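행주 - 살림말 사전

처음으로 | 부엌 | 세탁 | 청소 | 바느질 | 찾아보기

읽는 시간 11분

행주는 그릇, 식탁, 조리대 따위를 닦거나 물기를 훔치는 데 쓰는 천이다. 부엌에서 가장 자주 손에 잡히는 물건이면서, 언제 샀는지 기억하는 사람이 가장 드문 물건이기도 하다. 넓게는 그릇 닦는 마른 천과 상을 훔치는 젖은 천을 모두 가리키며, 좁게는 뒤의 것만을 가리킨다.

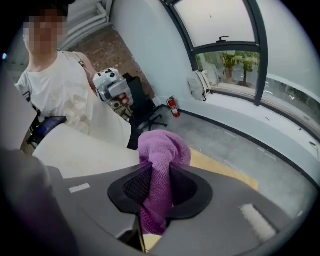 ## 이름과 범위

행주와 걸레는 둘 다 천이고 둘 다 닦는 데 쓴다. 그런데도 한국어 화자 대부분은 이 둘을 엄격하게 나눈다. 행주는 입에 들어갈 것이 닿는 면을 닦고, 걸레는 발이 닿는 면을 닦는다. 물건의 성질보다는 신분에 가까운 구분이어서, 새로 산 천이라도 방바닥을 한 번 훔치면 그 순간 걸레가 된다. 반대 방향의 이동은 인정되지 않는다. 아무리 삶고 볕에 말려도 걸레는 행주가 되지 못하며, 이를 시도한 사람은 가족에게 오래 기억된다.

수건과의 경계는 그보다 느슨하다. 낡은 수건을 잘라 행주로 쓰는 집은 흔하고, 그 천이 다시 걸레로 내려가는 것도 자연스러운 순서로 여겨진다. 수건, 행주, 걸레로 이어지는 이 경로를 두고 생활사 연구자 팔레사 무들리(Palesa Moodley)는 "집안에서 유일하게 제대로 돌아가는 인사 제도"라고 썼다. 다만 같은 글의 각주에는 본인 집에서는 모든 천이 싱크대 아래 한 상자에 들어 있다고 적혀 있다.

영어권에서는 그릇의 물기를 닦는 마른 천(dish towel, tea towel)과 설거지나 상 닦기에 쓰는 젖은 천(dishcloth)을 따로 부른다. 한국어에서는 필요할 때 '마른행주'라고 덧붙이는 정도로 해결한다. 젖은 쪽에는 '물행주'나 '젖은 행주'라는 말이 있으나 실제로는 그냥 "행주 좀"이라고 한다. 이때 부르는 사람이 어느 쪽을 뜻했는지는 건네준 뒤의 표정으로 알 수 있다.

## 재료

### 면

가장 오래 널리 쓰인 재료다. 물을 잘 빨아들이고 삶을 수 있으며, 쓸수록 부드러워진다. 새 면 행주가 물을 튕겨 내는 것은 가공 과정에서 남은 풀기나 유연제 성분 탓인 경우가 많고, 몇 번 빨면 나아진다. 성미 급한 사용자는 이 기간에 제품을 불량으로 단정하고 서랍 깊숙이 넣어 버린다.

성글게 짠 면을 여러 겹 겹친 것은 소창 행주나 거즈 행주로 팔린다. 소창은 원래 이불 안감이나 기저귀감으로 쓰던 천으로, 빨리 마른다는 장점이 있다. 쓰기 전에 여러 차례 삶아 풀기를 빼는 과정을 흔히 '정련'이라 부른다. 제철소에서 쓰는 말과 소리가 같아서인지, 이 작업을 마친 사람은 대체로 그 사실을 주변에 알린다.

### 마

아마로 짠 행주는 보풀이 적어 유리잔을 닦기에 좋다. 값이 비싸고 구김이 심하다. 구김을 다리는 사람과 다리지 않는 사람이 있으며, 양쪽 다 상대를 이해하지 못한다.

### 극세사

가는 합성섬유로 만든다. 기름기와 먼지를 잘 붙잡지만 고온에 약한 제품이 있어 삶기 전에 표시를 확인해야 한다. 섬유유연제를 쓰면 흡수력이 떨어질 수 있다. 용도별로 나누어 쓰라는 뜻에서 여러 색을 한 묶음으로 파는 일이 많은데, 어느 색이 어느 용도인지는 가족 중 한 사람만 안다.

### 뜨개 행주와 수세미 행주

손뜨개로 만든 행주는 북미와 북유럽의 가정에서 오래된 선물 품목이다. 면사로 뜨면 표면에 결이 생겨 눌어붙은 것을 문지르기 좋다. 한국에서는 아크릴사로 뜬 수세미가 더 익숙하며, 딸기, 원피스, 붕어빵 모양이 꾸준히 만들어진다. 받은 사람이 아까워서 쓰지 못하고 걸어 두기만 하는 비율에 대해서는 믿을 만한 조사가 없다.

### 일회용과 반일회용

부직포를 두루마리로 말아 파는 제품이다. 포장에는 빨아서 다시 쓸 수 있다고 적혀 있고, 실제로 그렇다. 문제는 언제 버리느냐인데, 일회용으로 산 사람은 한 번 쓰고 버리면서 미안해하고, 아끼려고 산 사람은 구멍이 난 뒤에도 버리지 못한다.

## 짜임과 흡수

행주가 물을 머금는 것은 섬유 사이의 좁은 틈으로 물이 끌려 올라가는 모세관 현상 때문이다. 틈이 많고 표면적이 넓을수록 유리하므로, 같은 면이라도 밋밋한 평직보다 고리가 있는 타월지나 올록볼록한 와플직이 물을 더 많이 잡는다. 그 대신 두꺼운 천은 늦게 마르고, 늦게 마르는 천에서는 냄새가 난다.

섬유 상담사 투멜로 마흘랑구(Tumelo Mahlangu)가 펴낸 소책자 《시톨레 살림 문고: 천》은 이 관계를 한 줄로 정리한다. "많이 마시는 천은 늦게 잔다." 이 문장은 책에서 유일하게 인용되는 대목이다. 나머지는 올 풀림에 관한 내용이며 훨씬 쓸모 있다.

## 위생

젖은 행주는 따뜻하고 축축하며 음식 찌꺼기까지 묻어 있어 세균이 늘기 좋은 조건을 갖춘다. 특히 생고기나 생선의 즙을 닦은 행주로 다른 곳을 이어서 닦으면 교차오염이 일어난다. 이런 즙은 종이 타월로 닦아 버리는 편이 안전하다.

관리의 기본은 자주 빨고 바싹 말리는 것이다. 비벼 빤 뒤 펼쳐서 너는 것만으로도 뭉쳐 두는 것과는 차이가 크다. 수도꼭지 목에 감아 두는 방식은 보기에는 정돈되어 보이나 안쪽이 잘 마르지 않는다. 그럼에도 이 방식은 교육 수준과 소득을 가리지 않고 퍼져 있다.

### 삶기

면 행주를 물에 세제나 과탄산소다를 조금 풀어 끓이는 방법이다. 거품이 넘치기 쉬우므로 냄비는 넉넉한 것을 쓰고 자리를 뜨지 않는다. 알루미늄 냄비는 과탄산소다 같은 알칼리 성분에 검게 변할 수 있어 피한다. 색이 짙은 행주는 흰 행주와 함께 삶지 않는다. 이 규칙은 대개 한 번 어긴 뒤에 배우며, 그 집에는 한동안 연분홍 행주만 있다.

### 전자레인지

물에 적신 행주를 전자레인지에 돌리면 세균이 줄어든다고 알려져 있다. 반드시 충분히 젖어 있어야 하고, 마른 천이나 금속사가 섞인 천은 불이 날 수 있어 넣지 않는다. 꺼낼 때는 매우 뜨겁다. 집게를 쓰라는 안내는 어디에나 있고, 손끝으로 잡았다가 놓치는 사람도 어디에나 있다.

### 표백

염소계 표백제는 희석해서 쓰고, 산성 세제나 식초와 섞지 않는다. 유독한 염소 가스가 생긴다. 이 항목에서만큼은 농담할 것이 없다.

## 접는 법

행주를 접는 방식은 크게 반 접기, 삼단 접기, 말기로 나뉜다. 상을 닦을 때는 손바닥 크기로 접어 한 면이 더러워지면 뒤집고, 다시 펼쳐 깨끗한 면을 꺼내는 것이 정석이다. 두 번 접으면 앞뒤를 바꾸어 가며 여덟 면을 쓸 수 있다. 실제로 여덟 면을 다 쓰는 사람은 식당에서 일해 본 사람이다.

정리용품 업체 타레르(Tarer)는 한때 행주를 세워 보관하는 칸막이를 내놓으면서 접는 법 19가지를 담은 안내서를 함께 주었다. 칸막이는 단종되었고 안내서는 중고로 거래된다. 그중 3번 접기는 펼치는 법이 따로 실려 있다.

## 문화

### 기념품

영국을 비롯한 여러 나라에서 마른행주는 관광지의 대표적인 기념품이다. 성, 왕실 행사, 양의 품종, 지역 요리법 등이 인쇄된다. 가볍고 납작하며 깨지지 않고, 받은 사람이 싫어하더라도 쓸 수 있다. 인쇄된 요리법을 보고 실제로 음식을 만든 사례는 드물다. 요리하는 동안 그 행주는 대개 젖어 있기 때문이다.

### 수집

기념품 행주를 모으는 사람들도 있다. 브리르키어(Brirkier) 생활박물관은 상설 전시실 한쪽 벽을 행주에 내주고 있으며, 소장품은 734점이다. 이 가운데 200점은 한 사람이 기증한 것으로, 모두 달력 행주다. 열두 달이 인쇄된 이 행주는 해가 바뀌면 달력으로서 쓸모를 잃고 그제야 행주로 쓰이기 시작하는데, 기증품은 전부 접힌 자국만 있는 새것이었다. 박물관은 매주 화요일에 쉰다. 벽의 행주를 빠느냐는 질문이 하도 많아 입구에 안내문을 붙였고, 답은 '아니요'다.

### 관용 표현

한국어에는 걸레가 들어간 욕이 여럿 있으나 행주가 들어간 욕은 찾기 어렵다. 앞에서 말한 신분 차이가 언어에도 남은 셈이다. 몹시 지친 사람을 두고 "짜 놓은 행주 같다"고 하는 경우가 있는데, 이는 욕보다 위로에 가깝다.

독일어에서는 지나치게 무르거나 기운 없는 사람을 젖은 걸레에 비유하기도 한다. 영어의 'throw in the towel'은 권투에서 온 말로 포기한다는 뜻이며, 부엌과는 관계가 없다. 다만 명절 저녁에 부엌에서 쓰면 뜻이 통한다.

## 교체 시기

정해진 기준은 없다. 삶아도 냄새가 남거나, 올이 풀려 실밥이 그릇에 묻거나, 들었을 때 건너편이 보이면 바꾼다. 주방용품점 프로마르(Promar)는 해마다 10월에 '헌 행주 보내는 달' 행사를 열어 낡은 행주를 가져오면 새것 한 장을 준다. 행사 첫해에는 가져온 행주가 너무 멀쩡해서 직원이 손님에게 도로 권한 일이 있었다고 한다.

버릴 때는 지역의 배출 기준을 따른다. 오염된 천은 의류 수거함에 넣지 않고 일반쓰레기로 내놓는 곳이 많다. 잘게 잘라 기름 묻은 팬을 한 번 닦고 버리면 설거지물도 줄어든다.

## 같이 보기

걸레
수세미
앞치마
식기 건조대
종이 타월

처음으로 | 이전 항목: 행자목 | 다음 항목: 향신료 통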